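Try before you buy, on a screen

Ciritz wants small factories to rehearse their robots in software first. Our reviewer has a few questions.

14 comments | 87 shares

August 22, 2022

The pitch from Ciritz is easy to like. Before you spend real money on a robot arm, you rent one that doesn't exist. The company's Sonder service builds a computer model of your bench, puts an arm on it and lets you practise the job until you're happy. It costs $200 a month, and the sales page uses the word "confidence" a lot.

I have sat through enough of these demos to be wary of any robot that has never met a greasy thumbprint. So I took the trial and went through it with Emmanuel Kaijage, who runs a small parts shop in Trurniddale and has been putting off buying an arm since March.

The sample job is a bench pick: a small off-white part on a perforated board, a blue outline to mark the work area, and a gripper with green fingers that comes at it from overhead.

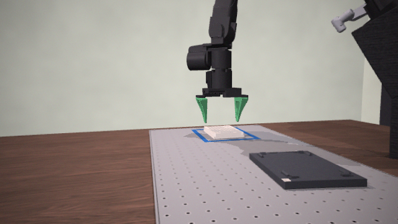 What the simulation gets right

Quite a bit, to be fair. The shadows fall across the board in a believable way, and the wood grain is better than it needs to be. More usefully, you can look at the job from low down at bench height, where the gap between fingertip and part is easy to judge. Kaijage liked that straight away. His worry has always been clearance, and he spent most of the first hour on it.

Changing the layout is painless too. Drag the part, run it again, watch what the arm does. The software comes from Mwakalinga, a smaller outfit Ciritz bought out, and you can tell that somebody there has used a mouse before.

Then you pull the camera back. From across the room you get the arm bent down over the mat, a second, gray arm on a black pedestal in the background, clean floorboards and plain walls. It's a lovely workshop. I'd like to work in it. Kaijage's own place has a compressor, a leaky roller door and a dog, and the standard package makes no allowance for any of them.

From this wider view the gripper also hides a fair bit of the part, so you end up flicking between cameras to check anything that matters.

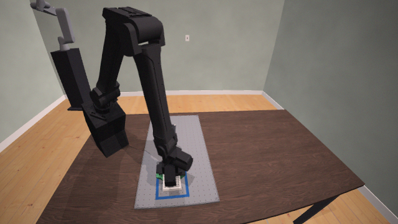 What you still don't know

Friction, mostly. The trial let us choose between 2 surface settings, "standard" and "smooth", and neither felt much like the moulded trays Kaijage handles. Ciritz says custom materials are offered on a higher plan. It would not give me a price for that plan, and I asked twice.

There's also the matter of what a good run on screen is worth. The brochure talks about carrying a program "straight to the floor". When I asked for a customer who had done it without rework, I was offered a webinar.

For working out whether an arm will fit your bench, a month of Sonder is cheap and I'd pay for it. I wouldn't sign a purchase order on the strength of it. Kaijage is going to measure his bench again and think about it over the summer.

Contact the editors | © 2022 | Back to top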